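I've been putting off writing about Tondden, mainly because everyone else who has written about it seems to be having a better time than I am. The short pitch is that you describe a household job in plain words, it looks through the robot's cameras, breaks the job into steps, and hands each step to a learned controller that moves the arms. Open the drawer, close the drawer, go over to the door. The demo reel is very smooth. I have been running it at home in simulation for most of February and my own reel would be shorter.

Some background on the setup, for the people who email me about setups. The simulator is Plavton, which I already had installed and mostly trust for rigid things that don't squish. The robot is the stock two-armed one with a pair of parallel grippers, a head camera and a camera on each wrist. Tondden sits on top and talks to it at 20 commands a second. Between the two I've put Prieto, my own logging script, which began as a way to save joint angles and now saves nearly everything, including the camera views at the moment each decision is made. It's ugly. I'm not releasing it, please stop asking.

The claim I wanted to check is the one on the project page, where it says the controller "generalises to unseen rooms". Generalises is doing a lot of work in that sentence. Unseen by whom, and how different from the seen ones? The rooms come from the Imiment pack, and when I went through the published list there were 14 of them, and as far as I can tell the held-out ones share the same furniture with the positions shuffled. That's a fair test of something. I wouldn't call it a test of unseen rooms.

So I built my batch from the same pack, to be generous, and changed only where the robot starts and what else is in the room. 394 episodes in all. I left it running overnight a few times with the window open, as the machine it's on heats the study to an unpleasant degree.

## What the head camera is asked to make sense of

My first complaint is about the base pose. Tondden assumes the head camera is level, or level enough, and it reads the camera tilt once at the start of an episode and never again. If you then lean the body or turn the head, everything downstream is working with an old number. You'd think this would show up as the arm missing things by a bit. Mostly it shows up as the planner confidently naming the wrong next step, and the arm then does the wrong step quite well.
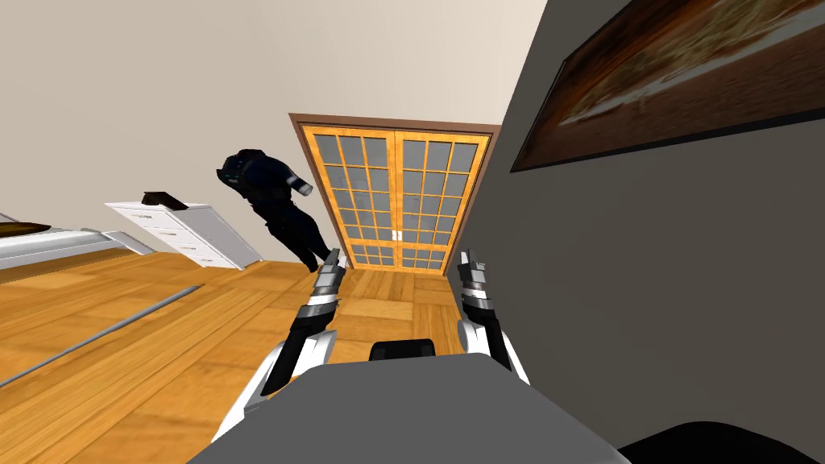 I went looking for the place in the code where the tilt gets refreshed and found a comment saying it should be. The function is there too. Nothing calls it. I patched it in my copy and the odd plans dropped away for the floor-level stuff, which made me cheerful for one evening, until I noticed the fix had made the reach checks worse. Those had been tuned against the stale value. There's a fudge factor in there with three decimal places and no explanation, and I have put it back how I found it.

The planner also has views about people. Put a human figure in the room and the text it produces gets very polite ("wait until the person has moved clear of the door") and then the arm controller, which never reads that text, carries on with whatever it was doing. The two halves pass each other a step label and a target, and that's the whole conversation. If the careful wording in the plan never reaches the thing that moves the arms, it's decoration, and I'd sooner it weren't there. I've seen it quoted in two write-ups as evidence of safe behaviour.

I don't want to be unfair about this. The developers say plainly in the docs that collision avoidance is left to the layer underneath. It's the people writing excitedly about the plans who leave that part out.

## The wrist cameras

Most of the learned controller's skill comes from the wrist views, and this is the part I find most impressive and trust least. Impressive in that you can feed it a fairly awful head view and it will still close on a knob if the wrist camera can see one. Least trusted for the same reason: when the wrist camera can't see anything useful, it still produces a motion. There's no "I've got nothing" output. There is a confidence number, but I plotted it against the outcomes and it may as well be the temperature in Hobart.

A big plain surface is the worst thing you can show it. With nothing to latch onto, it drifts toward whatever has contrast, and in the Imiment rooms that's very often the artwork. The pictures have thin dark borders and busy middles, and something in the training has decided a dark rectangle with detail inside is worth going over to. I have a good many episodes where the instruction was about a drawer and the gripper spent its time paying attention to a landscape.
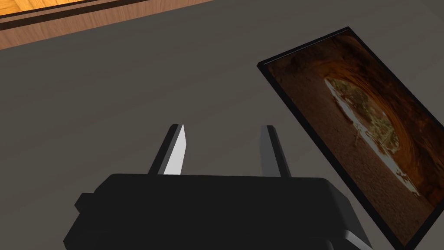 *Wrist view, gripper open with nothing in it. Plenty of grey, and one framed tunnel on the right.*

What I tried, in the order I tried it:

- Masking out the artwork. Helps a lot, feels like cheating, and would be no use to anybody with a real wall.
- Swapping the plain grey material for a patterned one. Helps a bit, then it gets interested in the pattern.
- Asking the planner to say which camera it's relying on. It answers readily and the answer has no connection to anything I can measure.
- Cutting the controller off when the wrist view is nearly uniform, and backing the arm up. Crude, and the best of the lot by a fair way.

The last one is a dozen lines in Prieto. It checks how much variation there is across the image, and if there's too little it holds the arm and asks for a new target. A student could write it in an afternoon. I mention this only because there's a forum thread proposing a second large model to supervise the first one for exactly this problem, and I'd ask people to try the dozen lines before they do that.

A note for anyone repeating it: check the centre of the image separately. A framed picture off to one side is enough to push the whole-image number up past the threshold, and then you've stopped nothing.

## Drawers, where it's better than I expected

Right, the good bit. I went into the drawer episodes ready to be rude and I can't be, or not entirely.

When the arm is brought in square to a white drawer front with a round knob on it, the close and pull is decent. It lines the fingers up either side, closes, and comes back along something very near the drawer's own direction. I checked the pull direction against the simulator's true joint axis and it was closer than my own hand-written version, which I've been fiddling with since before Tondden existed. That stung a bit.

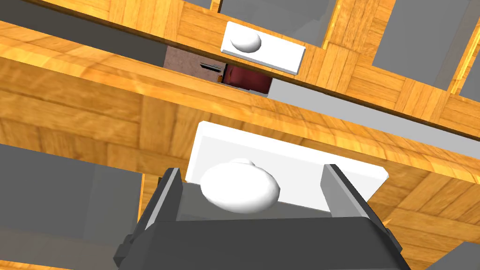 *Drawer front between the open fingers, with the round knob just above the gap. There's a second knob further up.*

Two identical knobs in view is a proper test, I think, and it's where the default settings came apart for me. Say "open the lower drawer" and the planner gets it right. Say "open the drawer" and you'd hope for a question, or a consistent choice. What I got was a target that hopped between the two from one decision to the next, so the arm set off for one and then leaned toward the other. The nearer knob is bigger in the image and wins in the end most of the time. Whether that counts as picking the right drawer depends on how you feel about luck.

The default timeout hides it, too. An episode ends at 8 seconds if there's been no contact, and it's logged as "not attempted". Those are then left out of the success rate. I read that section of the evaluation script several times hoping I'd misunderstood. An arm that dithers between two knobs until the clock runs out is, by the project's accounting, an arm that never tried. I changed it so a timeout is a failure and reran the batch, and the drawer figure came down far enough that I wouldn't put the two numbers in the same sentence.

I'm not going to publish my percentages yet. I changed three things over the month and I haven't rerun the early episodes with all three in place, so any single number would be a mix. I know that's an annoying thing to read after several paragraphs of me complaining about other people's numbers. The reruns are queued.

## Things I'd want before using it on hardware

I've been asked if I'd put it on a real arm. No, and the reasons are dull:

1. Refresh the camera tilt every step and retune the reach checks against it.
2. A way for the controller to decline. Even a bad one.
3. Pass the planner's waiting conditions down as something the controller must obey, or take them out of the text.
4. Lock the target once the approach has begun, unless it has moved.
5. Count timeouts.

Number 4 I've done in a branch and it's fine. It needs care if the object is on something that moves, and my version has none, so don't copy it for that. Number 3 is a real piece of design work and I don't have a neat suggestion. I've tried stuffing the condition into the step label and having Prieto block on it, and it works until the planner phrases the condition some new way, and it always finds a new way.

I'll keep Tondden installed. The pull controller on its own is worth having and I've already got it running without the planner, fed with targets I pick by hand, and in that form I rather like it. The centre-of-image check is going into my template for every wrist camera project from now on, whatever's driving the arm.

The reruns should finish in a week or so if the study stays cool enough. If you've used the Imiment rooms with different artwork, or with the walls bare, I'd like to see your logs, including the episodes you threw away.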